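Lalit Rajput
@lalitmakesflowers

OK flower people, I need opinions. Twelve table arrangements for my cousin's party on 11th July and I still can't settle on a color.
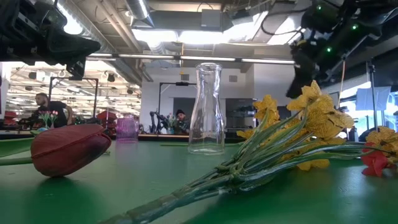 My first plan was all yellow, very sunny, very May. Then I started doubting it -- twelve tables of nothing but yellow is a LOT. The daffodil-type ones have those crinkled edges I love though, and a plain clear glass bottle is all the vase they need. Maybe one dark red tulip each?

Plan two is red with a bit of white -- small blooms, long stems, kept low so people can talk over them.
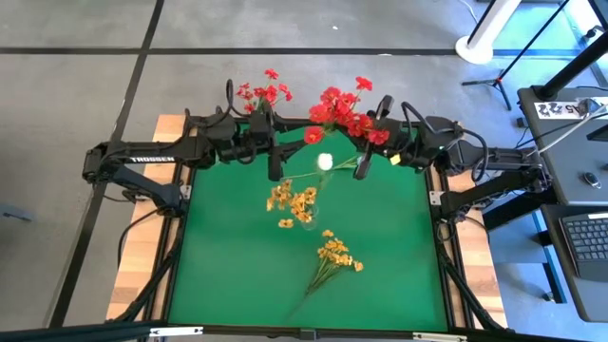
Red bunches and the one white bud, on green

My aunt in Virum votes yellow. Brokley group chat says red. Help!!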